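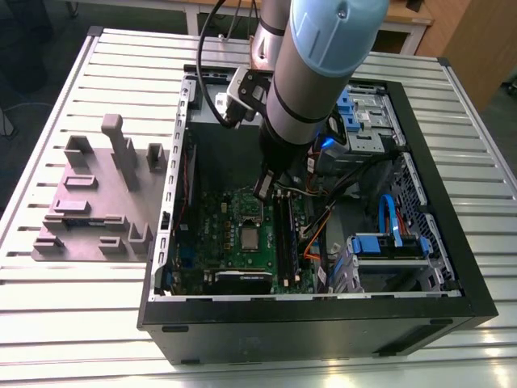

Wednesday, 8:20 am. Equipment budget for second cell

Libor wants numbers by end of day so this is going down as I think of it. Tidy later.

Arm: two quotes in. Mikkelsen is the cheaper one but the controller box is separate and so is the service plan. Skedevmont includes both, longer lead time. Ask Zuzana which one she'd sooner program, she's the one who'll be stuck with it.

Gripper. Current one is OK for reaching down into a tower, fingers narrow enough to get in next to the memory slots. What I don't love is the cabling. Loop from above into the wrist bracket needs slack for the wrist to turn and then there's slack hanging over the case. For cell 2 get the internal routed version if it's under $2000 extra. Haf says it won't be. Get it in writing anyway.

Table: same slotted aluminum. Don't cheap out here, we tried the bench top in February and spent more on clamps than we saved. Does it have to be as big though? Tower on its side plus the fixture plate beside it, that's all that really needs to be in reach. Measure before ordering. MEASURE.

Fixture plate: print in house, no line item except filament. Bořivoj wants the tall post moved, says it's in the way of his approach to the case from the left. Do it in the cell 2 version and leave the old one alone, all the taught points are off that plate. Grey filament, 8 spools, covers spares and the inevitable reprints.

Towers. Grirus has a pallet of 20 ex-office units, $4000 the lot, delivery from Zudedstead not included. Want them the same style as the one on the table: blue latches in the drive cage, blue rails on the hard drive, side panel off and everything reachable from the top. If they send mixed models we're re-teaching for every one. Marek to phone and ask for photos of the insides before we pay anythng.

Also the loose cables. Power and data bundle runs right across the middle of the case and it'll sit differently in every unit. Options:
- tie back by hand before each run (free, slow, boring)
- second camera (not free)
- skip drive-side tasks on cell 2 for now, memory only
Leaning to the last one. Libor will grumble.

Not in anybody's quote so far: e-stop, floor cable cover, anti-static mats, freight. Put freight in as its own line, last time it got burried under misc and we had to go back and ask for more.

Total still open till Skedevmont answers about the bracket. Haf chasing, wants to hear by noon.

Colour of the joint caps is NOT a decision item. Marek.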